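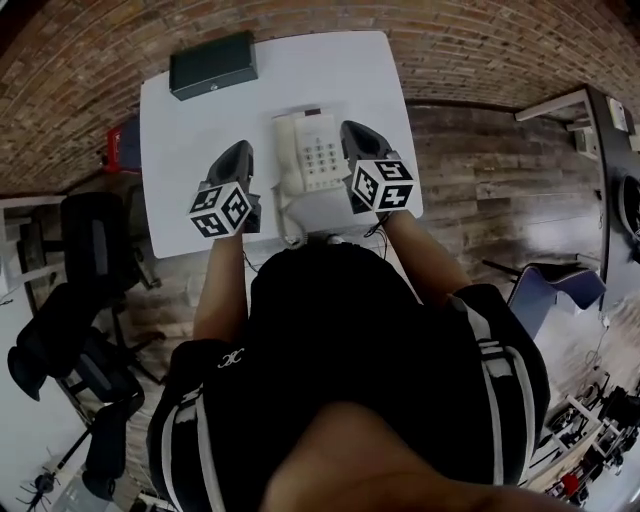

The white corded phone on the bench, green box in the far corner.

Home | Notebook | Parts | People | Log in

Wednesday, bench notes

So the desk phone finally got its turn! I've been wanting to go through this one since Rodrigo dropped it off with the Kivero stuff (inventory 1423, if anyone's looking for it on the sheet). Handset on the left, keypad on the right, little dark display strip over the keys – pretty much the phone my aunt had in her hallway.

To do on it:
– clean between the keys, cotton swabs, no spray
– stretch the coiled cord out overnight and see if it relaxes (Joana swears by hanging it off a door handle, I have my doubts)
– try it on the test line, 2 calls out and 2 in

Saqib, do you still have the short line cord from the Alta phone? I looked in both drawers and gave up.

The dark green box with the keyhole needs a label before it wanders off again. Sarita thinks the key is on the Stetsiuk ring – will check after lunch.

Also we're low on swabs, I put a pack of 100 on the order.

3 comments | 1 share

Contact the workshop | © Rametti | Back to top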